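So-ying Lui has kept the drainage records for the Pudham allotment district long enough to distrust any map printed before she started. The older sheets show the Urkmont culvert running straight to the river. It bends twice, and the second bend is where the water backs up.

"People look at the low ground and assume the low ground is the problem," she says. "The low ground at Pudham drains fine. It's the flat stretch above it that holds water, and it holds it for days."

Lui trained as a surveyor and worked on road grading before she moved to small-scale land drainage. Her present work covers 40 plots on clay soil, most of them laid out in long strips at right angles to the slope. She describes this layout as a mistake made for the convenience of whoever drew the boundaries. A strip that follows the contour catches runoff from everything above it, and a gardener who digs a trench along the lower edge moves the water onto the next plot down.

The main ditch is 873 feet long and falls 3 feet over that distance. Lui considers the gradient workable but unforgiving. A few inches of silt at the wrong point will reverse the flow over a short section, and the reversal is hard to find by eye. She checks levels each October, before the heavy rain, using a staff and an optical level. She has used a laser level on other jobs and has no objection to it, but the stakes at Pudham were set with the older instrument and she prefers to keep the readings comparable.
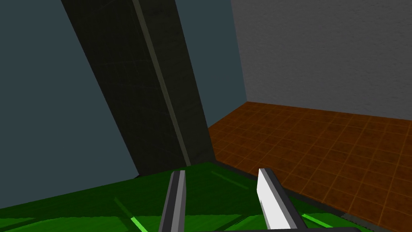 Asked about perforated pipe, she is cautious. "It works when it's bedded properly. Most of what I dig up was laid straight on clay with no gravel, and it's full of silt from end to end. The owner will tell you it worked for two winters. I believe that."

Her usual specification is a trench 18 inches deep, lined with filter fabric, with washed stone below and above the pipe. Where the budget does not allow for this, she recommends an open ditch. An open ditch can be inspected by walking along it and cleared with a spade.

The Ellery plots, on the eastern side, were regraded last year. The contractor, Stetora, moved some 600 cubic yards of soil and cut a shallow swale along the upper boundary. Lui reviewed the levels afterward and asked for one section to be recut, as the outlet had been left slightly higher than the channel feeding it. The correction took a morning.

"It was a small error," she says. "On a steep site it wouldn't matter. On this one you get a pond."

She is less willing to predict how the swale will behave once grass is established. Turf slows the water and traps sediment, and the channel floor rises with it. She plans to take levels at fixed points and compare them with the figures from the recut.

The remaining question is the culvert. Replacing the section between the two bends would require access across three plots, and the holders have not agreed on a date. Until they do, Lui intends to keep the inlet screen clear and record the water depth there after each storm.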